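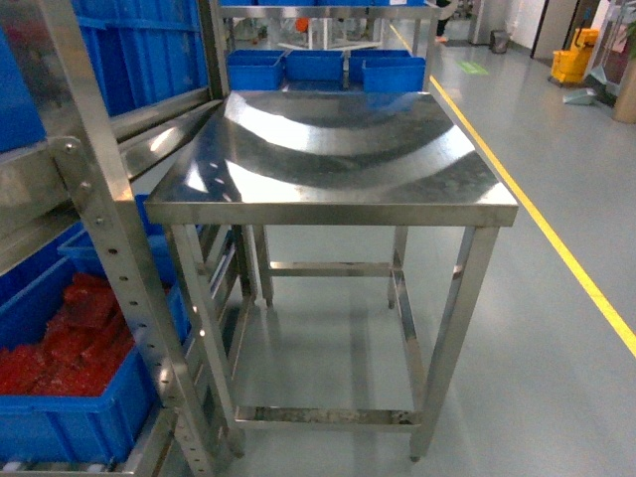 Steel work table with a polished top, square legs.

List: Porau Small Food Makers
Date: 2026-06-07
Subject: Re: Nolent instead of the two-step clean?

I read the message below twice, and the product sheet once, and I still can't find the part where anyone shows it works.

> We switched to Nolent in February and I'm never going back. One
> spray, one wipe, walk away. No wash, no rinse, no separate
> sanitizer. It saves us most of an hour at the end of a bake day
> and the tables shine. The rep from Dagdag says it was tested 881
> times with no failures. They have a starter package for $472 if
> enough of us order together, and I'd love to put our name on a
> group order by the end of the month. Who's in?

Not me, at least not yet.

First, the shine. Stainless will shine if you wipe it with almost anything, including a little mineral oil. It will also shine with a film of butter on it if the light is kind. I've been making caramels for long enough to have been fooled by a shiny bench more than once, and the way I found out was by running a dry palm over it. Try that after your one spray and one wipe, and tell the list what you feel.

Second, 881 tests. Tests of what? The sheet has the number in large type and then a footnote that says "internal evaluation, smooth surfaces." It doesn't say what was on the surfaces, how long the stuff sat, or what counted as a failure. If they put it on clean steel every time, I would expect a very good record. I wrote to Dagdag and asked for the method. I got back a brochure with the same number in it.

Third, and this is the part I care about most. The way I was taught, and the way our inspector wants it done, you get the dirt off before you sanitize. Soil left on the table gets in the way of the sanitizer. A product that claims to do both jobs may do both jobs, but then I want to see it on the label, with the contact time printed in plain words. The Nolent sheet I have says "leave wet for 10 minutes on heavy soil." So it isn't one spray, one wipe, walk away. It's spray, stand there for 10 minutes, spray again when the edges dry out, and wipe. That is longer than what I do now with a bucket of hot soapy water, a rinse, and the regular sanitizer.

About the hour saved: were you timing it before February? I ask because we did the same thing with the Privisow order system. Everyone swore it was faster, and then a few of us wrote down our hours for a month and it came out even. The old way had just felt slow because we were sick of it.

Now the money. The starter package is $472, fine. The full year on the Dagdag price list is $3,805 for a kitchen with four benches, and you have to use their bottles and their cloths or they won't stand behind it. I spend nearly a tenth of that on soap and sanitizer, and I am not a careful shopper. What am I getting for the rest?

I'm not saying the stuff is bad. It may be a perfectly decent cleaner. I'd use it on the front of the fridge tomorrow. But before we put the name of this list on a group order, I would want:

the full label, front and back, not the sheet

something in writing from the county saying it's accepted on food contact surfaces without a rinse

a couple of members trying it on a real mess – dried egg wash, sugar, lard – with test swabs they bought themselves

If somebody has a bottle already and wants to split a box of swabs with me, write to me off list. I can do the caramel bench and the nut butter table, and those two are about as ugly as it gets.

Also, the thread on jar lids got lost under all this. I still need to know who has the wide mouth ones.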